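Sivevdale Reopens Its Reading Rooms

The public library at Partington closed its upper floor for nearly 46 years. When the district took over the building, the rooms held broken shelving and bound newspapers, and the roof leaked above the north stair. Repairs began in December under the Sivevdale Libraries Office.

The upper floor now has 6 study rooms and a hall that seats 200. Residents may reserve a room for up to 2 hours with a library card, and students from the Honari district are admitted on the same terms. The newspapers have been moved to the record store at Ronik, where they may be consulted by appointment.

Opening hours remain under review. The Office has received many letters asking for evening access, particularly from residents who work shifts, and it expects to publish a revised schedule before the spring term. 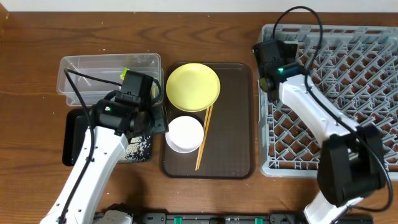 Tegan Trevaskis writes that two hours is too short for anyone preparing for an examination, and asks that the limit be lifted when rooms are free.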